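How Do You Teach a Robot to Tidy Up? Meet the Flurine Hand Kit

Suppose you had a little cousin who had never put away a toy in her whole life. How would you teach her? You could give her a long speech about it, I suppose, with rules about where her fingers should go and how hard to squeeze. But I'll bet you wouldn't. I'll bet you would sit down next to her on the rug, pick up a block, drop it in the box, and say, "Like this!"

Quite a few robots learn that same way now, by being shown. The trouble is that a robot doesn't have your hands. Your hand has a thumb and four fingers, and soft skin that can feel whether something is slipping. Many robots have a gripper instead, with two stiff fingers that open and close a bit like kitchen tongs. If you show such a robot how to pick up a block with your wonderful bendy hand, it may not be much help, in the same way that a bird can't do a lot with swimming lessons from a fish.

So what if you borrowed the robot's hands for a while? That is the idea behind the Flurine Hand Kit, made by a company called Budora.

What comes in the kit

The kit has two grippers, one for your left hand and one for your right. They aren't attached to any robot arm. You are the arm! You hold them, you move them around, and you decide when the fingers should open or shut. Each one has a cable, and the cable carries the story of what the gripper is doing to a computer, which saves it all up for later. Where did the gripper go? Was it tilted? When did it close, and when did it let go?

One turn at a job, from start to finish, is called a demonstration. That's a long word for "showing somebody." Picking up one toy and putting it into a bin can be one demonstration.

Why do it so many times?

You might think that one good demonstration would be plenty. You're clever, and if somebody shows you how to open a new kind of lunch box, you've probably got it after one look. Robots need a lot more practice than that. The lesson book that comes with the Flurine kit suggests 500 demonstrations for a simple job like putting things in a bin, and it asks you to change something each time. Move the bin a little to the left. Turn the toy sideways. Start from farther away. If the toy were always in exactly the same spot, the robot might only learn to reach for that spot, and then one morning the toy would be somewhere else and the poor robot would close its fingers on air.

Zane Paju teaches an after-school club at the Dallwood Library, and his group tried the kit in December. They got through 151 demonstrations before it was time to go home for the holidays, which I think is pretty good going for people who also stop for crackers. He told me the hardest part for the children was slowing down. When you are quick, the gripper bumps things, and then the bump goes into the lesson too.

Is it hard to use?

It is harder than it looks, and also more fun than it looks. The first time I tried, I chased one small plastic piece all over the table. I kept forgetting that I couldn't feel it. With your own fingers you know right away when you've got hold of something, but with a gripper you have to look, and look again, and come down from a good angle. After a while, though, my hands calmed down and I started to think in gripper — if that makes any sense — and I could pass a piece from one side to the other without dropping it (most of the time).

There are a few things I would change. The cables do get in the way, and you'll want a grown-up to help you lay them out so that they don't tug. The grippers are made for bigger hands, too, so I'd say this is a kit for older children, or for younger ones with a patient helper. It costs 188 dollars, and that's a lot of allowance! If your school or library belongs to the Navickas Lending Shelf, you can ask to borrow one for four weeks and save your money for something else.

A good job to begin with is one with light pieces that have ridges or bumps on them, and a wide bin with no lid. Give yourself plenty of room on the table, and use both hands, even if one of them is only waiting for its turn.
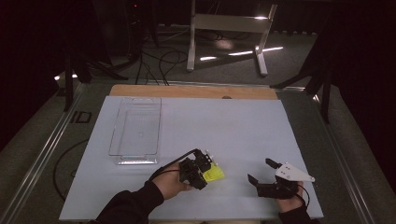 When you've finished a batch of demonstrations, play a few of them back on the computer and watch for the wobbly ones. You can keep a wobble or two, but if you dropped the piece halfway there, take that one out and do it over. Then have a stretch and shake out your wrists before you start the next batch.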